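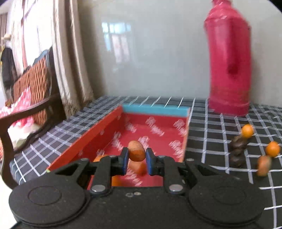

The fruit box on its checked cloth, with a few orange pieces inside.

Britta Ostermann buys her small fruit on Wednesday, before eight in the morning, and she brings it home to Gralside in a cloth bag. The bag is emptied at once. "In a bag everything lies on everything," she told me. "The one at the bottom carries the whole family."

I visited her in November, when the orange fruits are at their best and the kitchen smells of peel. I wanted to learn how she keeps fruit good for so long without a cold room. Her method is simple, and it begins with an open box.

She likes a box that had another life before. Many gift boxes and sweet boxes are strong enough, and a red inside is her favorite. Against red, she says, you must look a little more carefully at orange fruit, and this careful look is half of the work. The lid she gives away. A closed lid keeps the damp inside, and you forget what you have.

Under the box there is always a cloth. Dark cloth with light lines is practical, because it doesn't show each small stain and you can use the lines to set the box straight. I laughed at this, but when I came home I did the same.

The fruit goes in one layer, never two. Each piece is picked up and turned before it gets its place. Britta looks first at the color. A small oval fruit can be deep and shiny at one end and dull at the other, and she does not throw it away for that. She puts it near the front, to be eaten first. A soft place is a different matter — those go directly in the pot.

Her neighbor Timo Reinholz does not agree with everything. He keeps his fruit in a deep bowl from Noltby, which he paid 30 for at a market and defends with passion. "A bowl is for the table, a box is for the shelf," he says. He washes his fruit when he comes home. Britta washes hers only before eating, and on this question they have argued for 12 years.

I tried both ways in my own kitchen. The bowl was more beautiful, I admit, and guests took fruit from it without asking. But in the box I found the tired pieces sooner, and I lost less.

For the pieces which go in the pot, Britta makes a quick compote. She cuts 660 grams of fruit in halves, takes out the seeds, and cooks it with a little sugar and water for 21 minutes on a low flame. It is good on porridge, and even better cold, with thick yogurt. She keeps the jar in the door of the refrigerator, next to the mustard.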